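Horkska Cast List - read me first

Hi! I'm Glenys, and this is my hand-typed list of everybody who ever appeared on Horkska, the singing-and-dancing contest that ate up my evenings for 66 episodes. It has 1779 rows, one per person per episode, so a regular judge shows up over and over.

What's in the file

person - stage name, spelled the way the end credits spell it
role - contestant, judge, host, guest or band
episode - counted straight through, no season resets
song - blank for judges (and for Kieran Haworth's tap number, which had no title)
result - safe, bottom or out

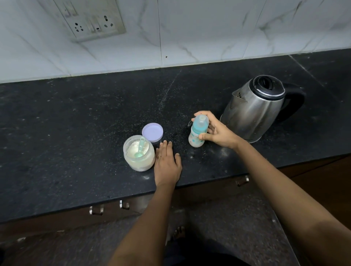 The role column gave me the most trouble. Freya Bramwell came in as a contestant, went out in the semifinal, came back as a guest and then got hired as a judge, so she has 3 different roles depending on the episode. I typed most of her rows between feedings, so please check me on those! If you want one role per person, take the latest one.

Songs are as announced on air. Medleys get a slash between titles, and I didn't split them up. Howard Crabtree's finale medley is a monster - five titles in one cell - and it will make your spreadsheet column look ridiculous.

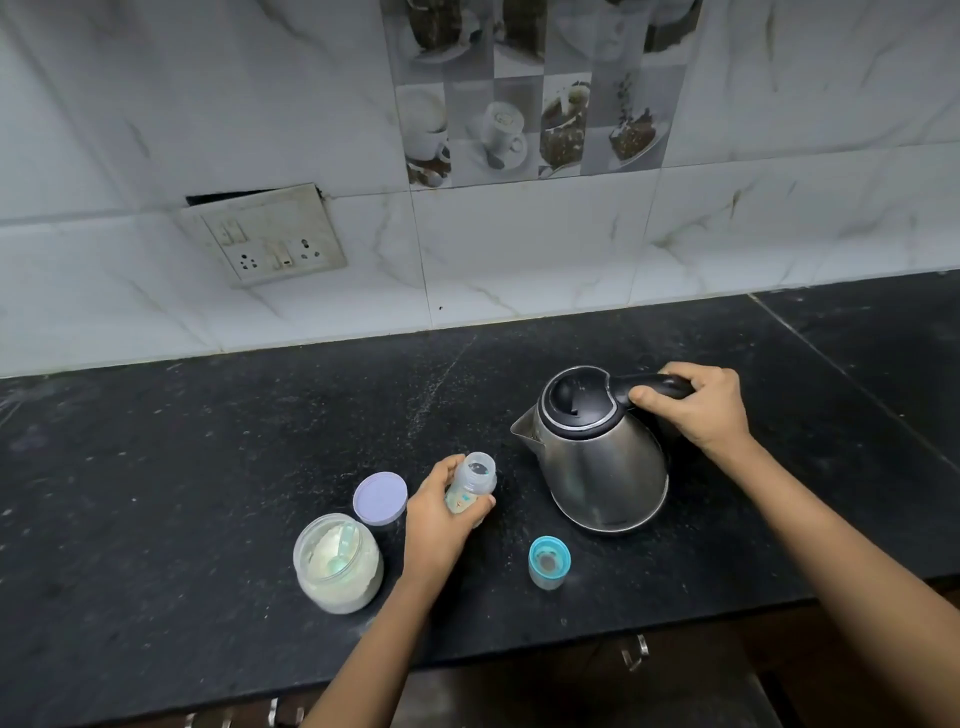

Known problems

Some 40 band rows have no name, only an instrument. The holiday special was credited as Lostel Presents and I still can't decide if it counts, so it's in as episode 66. Sandra Haslam changed her stage name partway through and I kept both spellings.
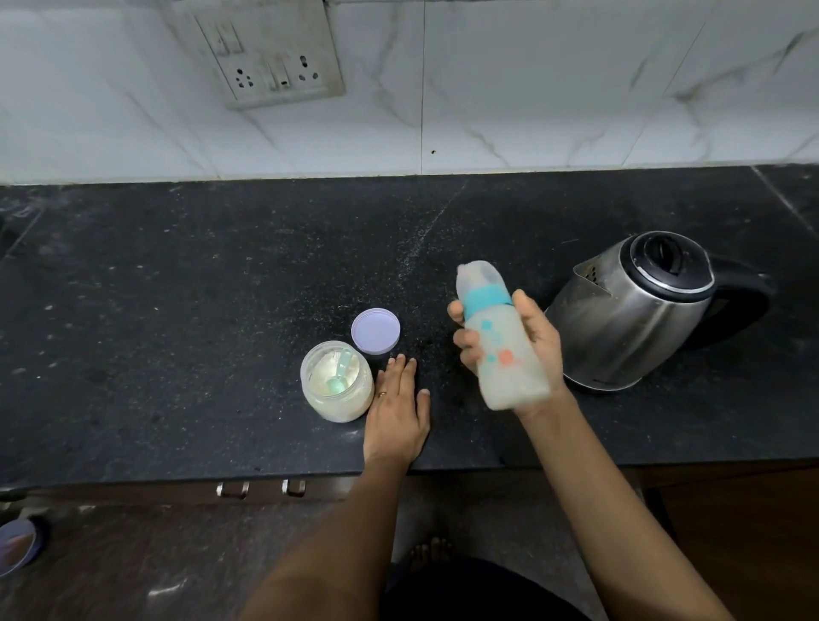
Formula jar and scoop on the counter.

Updates

Last cleaned up in March. Send fixes with the episode and the moment in the credits where you saw the name, and I'll get them in when I can. Use the list for anything you like - quizzes, fan pages, settling arguments with your sister.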